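Gripper trials, bench 2: photos and notes
Posted by Tadhg Doherty, May 5, 2021

Quick gallery before I lose the notes. We've been trying two sets of fingers on the small arms, the Sadinau ones (longer, thinner pads) and the Jornevton ones (stubby, grippier, a pain to fit). Same arms, same controllers, same job. Job is batteries in and out of a remote, which sounds daft until you watch a machine have a go at it. Krisztina Vincze set the tasks, Gervasio Arancibia did the controllers, I did the moaning. Full write-up to come from Graciela, probably October knowing us.

Also comparing cameras, wrist against fixed. More on that lower down.
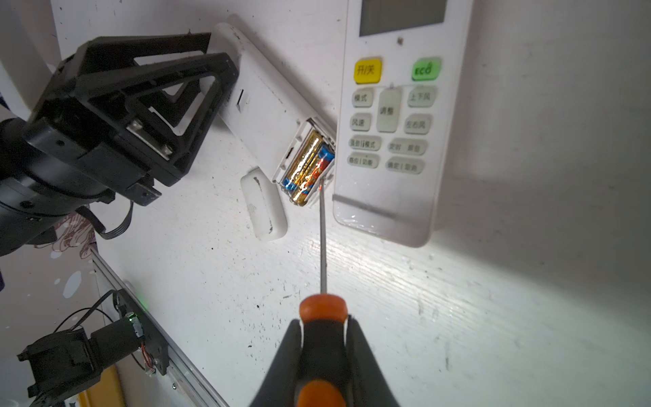
Tool holding first. We wanted to know if two plain fingers could keep hold of something round and skinny without it twisting the moment the tip touches anything. Worst case is a long shaft, as with the screwdriver at the battery compartment, where a tiny slip at the handle end turns into a big miss at the tip. Sadinau pads let it roll more than I'd like. Jornevton better, but they close a bit off centre so you re-zero every time you swap them. Gervasio has dropped the closing speed and that helped more than any change of rubber.

Grip force: left at the same setting for both sets. Yes, I know the stubby ones could take more. Helju asked the same thing. We'll do a second round with it turned up, but changing two things at once gets you nowhere and I've been told off for it before.

Wrist camera notes. Good close in, you see the tip and the thing you're poking at. Glare is the trouble. Shiny batteries and a pale table under our lights, and the exposure goes hunting. Locking it by hand fixed most of that. Cable routing still rubbish, needs a proper clip at the elbow. Order is in.

Logging was 840 tries over the whole run, 400 with the Sadinau fingers and the rest with the Jornevton. Saved the lot, including the awful ones. Please dont tidy the folder. 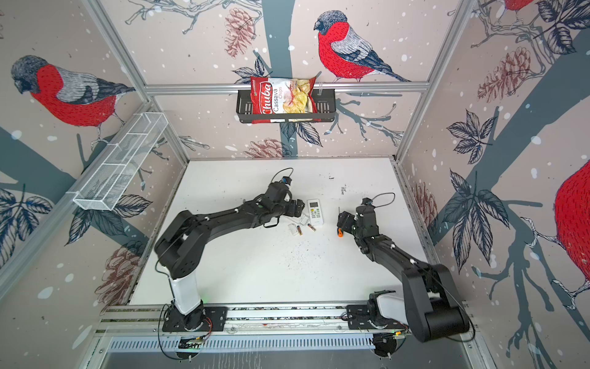 Two-arm work is where the difference between the fingers really shows. One side steadies, the other does the fiddly bit, and if the steadying side has any play in it you chase the part round the table. Long fingers get in under things nicely but flex. Short ones don't flex, but they bump into each other when both arms come in low. Krisztina wants a mixed pair, one of each. Not daft. Trying it next.

Fixed camera: boring and reliable. Whole bench in view, no hunting, but it loses the tip as soon as a gripper gets in the way. So the answer is both, which is the answer Helju gave us at the start, and she's been very good about not saying so more than twice.

Controllers, short version. Old board from Mansilla gets a lag when both arms move together, you can feel it in the leader handles. Newer one is smoother, but it dropped out 4 times and we don't know why yet. Gervasio suspects the power lead. I suspect Gervasio's crimping.

Still to do: mixed fingers, higher grip force, softer pads from the Bramevville lot if they ever turn up. Raw clips on the shared drive, ask Graciela for acess.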